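Nisa Wide Strap Saddlebag, 2 pockets

Article group: Bags and carrying
Maker: Tollunberg
Colors: moss, clay, black
Sold as: single bag or pair

The Nisa is a bag for the rear rack of a bicycle. It is sewn in Tollunberg's own workshop in Brøndum and it has been in our catalog for 4 seasons now. In the beginning we sold it only to people who go on long tours, but today we see that many customers buy it for the way to work or for the market. Both uses are fine. The bag was made for weight and for bad roads, so it has no problem with a laptop and a bread.

The outer fabric is a heavy cotton canvas with wax on the outside. The wax keeps out a normal rain. In very strong rain, or if you ride many hours in it, some water can come in at the seams, and we prefer to tell you this before you buy. If your things must stay completely dry, please order the inner liner together with the bag. It is a simple roll-top sack and it fits exactly inside the main pocket.

The bottom is made of a double layer with a stiff plate between. You can take out the plate when you wash the bag. Please do not forget to put it in again with the rounded corners to the front, otherwise it will press on the fabric and after one summer you will have a hole there.

Closing and straps

The main pocket closes with a roll and 2 wide straps. We changed the buckles last year. The old ones were plastic and they were good, but in cold weather some customers could not open them with gloves. The new ones are metal hooks, a little heavier, and you can open them with one hand. Owners of the older model can order the new straps separately and sew them on. The stitching line is the same.

The small outside pocket has a flap without a zipper. We have left out the zipper because fine sand goes into the teeth and then it stops to move, usually far from home. The flap is long and covers the opening well also when the pocket is full.
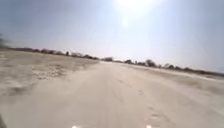 Dry, sandy track.

Mounting

The bag hangs on the rack with two hooks at the top and one elastic cord at the bottom. The hooks fit tubes of normal thickness. For thin tubes there are rubber inserts in the small paper envelope inside the bag. Please look for this envelope before you throw away the packaging, we get many letters about it!

If you use the Podside rack, you do not need the elastic cord. The Podside has a lower rail and the bag clicks into it from the side. With other racks you should use the cord always, and check after the first ride that it did not become loose. Heels are also a question. If you have large feet, move the hooks to the rear position before you ride, so your shoe does not touch the bag when you pedal.

Load both sides equally when you ride with a pair. With a single bag, most people hang it on the side away from the traffic — but on bicycles with a side stand it is better to put it on the side opposite to the stand, or the bicycle may fall when you park it.

Care

Brush the bag when it is dry. Dust from gravel and sand comes off easily if you wait, and if you rub it wet it goes deeper into the wax. Wash by hand with cold water and no soap. The machine will take out the wax and we cannot repair this under the guarantee.

Once in a year, or when water does not run off anymore, put on new wax with a cloth and warm it with a hair dryer until the surface looks even. One tin is enough for a pair. The color becomes darker after this treatment and then slowly lighter again over some weeks.

Straps, hooks, bottom plates and cords are all available as spare parts. We keep some 1000 small parts in stock for this model and its older version, so normally you do not wait long. In August the workshop is closed and the parts are sent when we are back.

What is in the box

One Nisa bag (or two, if you order the pair), bottom plate already inside, elastic cord, envelope with rubber inserts, care leaflet. The shoulder strap is not included — it can be ordered under Accessories, together with the liner and the wax.

Guarantee is 2 years on seams and hooks. For returns please use the form which comes with the invoice, and send the bag clean.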